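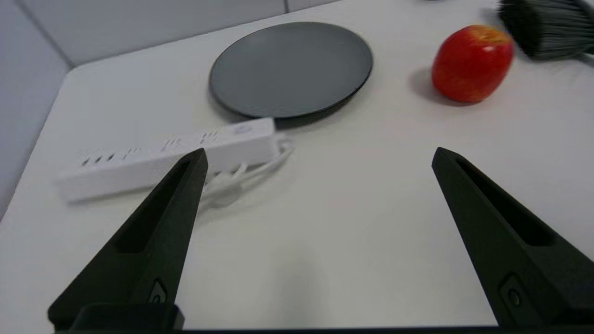
Power strip, plate and apple on one of the white tables, Skavdale room.

Trimlow Shared Tables: progress report to the Wieser Fund, September 2025

It has been a lovely, busy stretch, and we're very glad to be writing to you with so much to tell! When the grant came through in January we had two bare rooms, one in Drurness and one in Skavdale, and a long list of things people wanted to do in them. Both rooms are now open, the tables are in, and people are using them for lunch, homework, mending and whatever else comes up.

Tables and seating

We bought 15 white tables out of the furniture line, nine for Skavdale and six for Drurness. We went back and forth on the color for weeks. Several people were sure white would look grubby by spring, and so far a damp cloth at closing time has kept up with it. The rounded corners were a request from the parents' group, and we'd order them again tomorrow. The chairs are secondhand and don't match, which bothers us less than we expected.

Power at the table

This was the most asked-for item in the opening survey (342 replies, far more than we had hoped for). People want to plug in a laptop or a sewing machine where they are sitting. The Skavdale room has wall outlets on one side only, so we added white power strips, which can go wherever they're needed. They have been a hit from the first week.

The cables are still a nuisance. A strip set down in the middle of a table brings its cable with it, and the slack ends up in loops right where somebody wants to put a plate. We tried hook-and-loop ties, and they wandered off within days. The next step is a clip under the edge of each table, and we have priced a set for both rooms. Until then the house rule is that drinks stay on a separate table from anything plugged in.

Plates, fruit and lunch

We chose plain round plates in dark gray for the lunch sessions, and they look terrific on the white. The fruit delivery has gone better than anything else we planned. Apples disappear fastest, bananas come second, and the pears mostly go home in people's bags on Friday. We served 1,710 lunches across the two rooms by the end of the summer session. Drurness started later and is catching up quickly.

Cleaning up

Every session ends with a shared cleanup, and it takes roughly 11 minutes when the room is full. Brushes and cloths are stored in both rooms now. In Skavdale they tend to get left out, so we're adding a row of hooks by the door. Drurness already has hooks and the difference is plain to see.

Still to do

The second sink in Drurness is waiting on a part. The Skavdale blinds came in the wrong width and have gone back – the supplier is covering the shipping. We would also like to move a small amount from the chair line, where we underspent, to pay for the cable clips and the hooks. Please let us know if you need that request on a separate form.

Both rooms are open for visits on any lunch day, and we'd love to have you at the table. The updated budget sheet is attached.

The Trimlow Shared Tables team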